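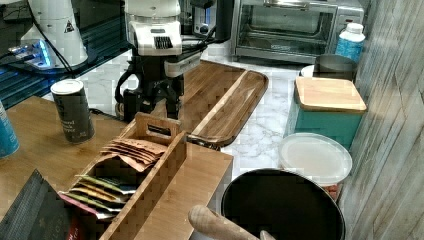
Gallham Football Club: Pitch and Player Pathway Project
Progress report to the Tevley Sports Fund
Friday, December 27, 2024

Period covered

This report covers the work done since the interim statement submitted in May. It follows the headings of the grant agreement. Items closed in the interim statement are not repeated except where a figure has changed.

Summary of status

Drainage of the main pitch: complete, in use.
Training area surface: complete, one defect open.
Floodlight replacement: delayed, see below.
Under-16 and under-18 squads: running.
Player transfer and registration records: running, partly migrated.

Main pitch

The primary drains were laid across the pitch at the spacing shown on the revised drawing, with the outfall connected to the existing ditch behind the Lungu Road end. Sand slitting followed once the ground had settled. The north goalmouth was cut out and rebuilt separately. It had been holding water since before the grant application and the original survey had understated the depth of compacted clay there.

Infiltration was tested at the centre circle, both penalty areas and the touchline on the dugout side. All four positions met the specification. The dugout side gave the lowest reading and will be spiked monthly until the end of the season.

Home matches postponed because of a waterlogged pitch fell to 3 in the current season to date. All of them fell before the outfall was cleared of silt. The clearing was not in the contractor's scope and was paid for by the club at a cost of £1000. We do not propose to claim it.

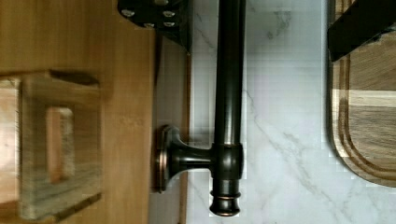
Mowing height has been held slightly above the recommended range through the autumn to protect the new seed. The first team management asked for a shorter cut and this will be reviewed when growth resumes. Two lines of settlement are visible above the drain runs on the Lungu Road half. They have been top-dressed and are within tolerance for the level of competition.

Training area

The carpet and shockpad were installed by Erkitero under the fixed-price contract. Force reduction and ball roll were tested at handover and passed. One seam near the corner gate has lifted along part of its length. The corner is coned off during sessions, and Erkitero has accepted the repair under warranty but needs a dry spell for the adhesive.

Bookings are now taken in fixed evening slots. The under-16 and under-18 squads have priority, followed by the first team and then the women's team. The women's team has asked for an earlier slot in the new year. We think the request is reasonable and intend to move the under-16 session to make room.

Floodlights

The replacement lamps have been delivered and are in store at the ground. The columns have been inspected and two need new base plates before the heavier fittings can be hung. The base plates are on order. Until they are fitted, evening matches continue under the old lamps, which meet the league minimum on average level but are weak for uniformity in the far corners.

The delay does not affect the total for this heading. Around £3000 remains unspent and we ask that it be carried forward to the next reporting period. 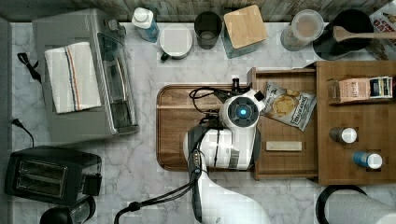
Youth squads

The two squads have 61 registered players between them. Attendance was steady until the clocks changed and dipped slightly after that, mainly in the under-16 group. Three under-18 players have trained with the first team and one has made a substitute appearance in the county cup.

Physical testing took place at the start of the season and will be repeated at the end. The sprint results from the first session should be treated with caution. The timing gates were set on the grass pitch for one squad and on the new surface for the other, so the two sets cannot be compared directly. Both squads will be tested on the new surface next time.

Registration records

Paper transfer forms for current players have been entered on the new system. Forms for players who left before the grant period have not, and we now doubt that the work is worth the hours budgeted for it. The system has picked up two loan agreements that had been filed without an end date. Both have been corrected with the other clubs.
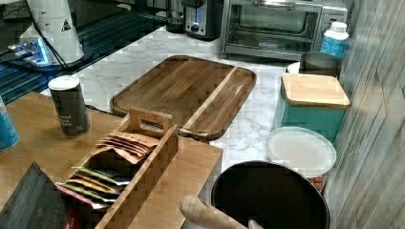

Serving tray and tea box on the counter.

Risks

The main risk is further delay to the base plates. If they are not fitted before the end of the season, the lamp change would move to the summer and the lighting test would have to wait until evenings are dark enough to take readings. A second risk is wear on the rebuilt goalmouth, which has carried more warm-up traffic than planned. Portable goals have been placed on the side strip for this purpose.

Requests to the fund

1. Approve the carry-forward under the floodlight heading.
2. Confirm whether the older registration forms may be left out of scope.
3. Accept the end-of-season testing results in the final report in place of a separate return.

Invoices, the pitch test sheets and the Erkitero handover certificate are attached as separate files.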